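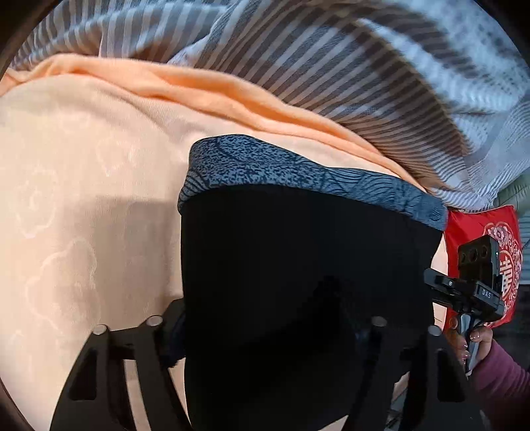 I had been meaning to get out to Mitville ever since a friend forwarded me the notice for the Brollgate open afternoon, and in July 2020 I finally made the drive, which took longer than it should have (I stopped for peaches, and then I stopped again to eat them). The lab is on the second floor over a tile showroom, and you go up by the back stairs.

Sheyla Yupanqui met our little group at the top and talked us through the work for most of an hour, and I could happily have listened to her for another. Her team wants robots to handle bedding and clothes, the soft stuff that never lies the same way twice. Their method is to skip the robot entirely while they gather examples. A person takes a hand-held gripper with a camera on it, goes into an ordinary bedroom and does the ordinary job, and the recordings are what the robot learns from later. She told us they had 864 usable recordings by the end of June and are hoping for 1000.

What I liked best was hearing how fussy they are about where they record! An early batch was all done on one plain bed at the lab, and the policy trained on it did fine there and then fell to pieces in a real home. So now they go out to people's houses and leave the blankets as they find them, stripes and patterns and all. With the mixed recordings, she said, the arm managed 20 tries out of 30 at picking up one item from a rumpled bed it hadn't met before. The old batch got nowhere near that, though she didn't have the number handy.

We each had a turn with a gripper. It weighs less than I expected, but my wrist was complaining after up to ten minutes of it, and I kept grabbing the sheet along with the thing I wanted. Dark cloth is still a headache for them, apparently, especially when it's bunched up.

Afterward a few of us walked over to Luvetti for coffee and went on arguing about fitted sheets. Parking is free behind the building if you come in from the Muñoz side.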